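4.2 Internal forums and the intention to stay

The second survey was sent in April to all office and floor staff of Fostov and Valente, two service companies with their head offices in Pralbridge. We received 143 complete answers. Of these persons, 33 had never opened the internal forum of their company and were treated as a separate group.

Staff who wrote in the forum at least one time per week gave higher scores for engagement than staff who only read it. The difference was clear at Valente and small at Fostov – there, most messages came from managers, and replies were few. Lobo (personal communication) observed the same pattern at Fuker, where the forum was closed after one year. 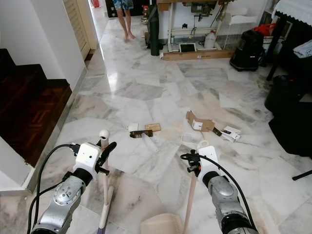 Figure 3. Floor cleaning with a broom and a dustpan held by two robot arms.

The group of non-users needs a more careful reading. Many of them work in shifts and do not have a company computer, so their low scores can not be explained by the forum alone. We therefore repeated the analysis without this group, and the effect of writing became weaker but did not disappear.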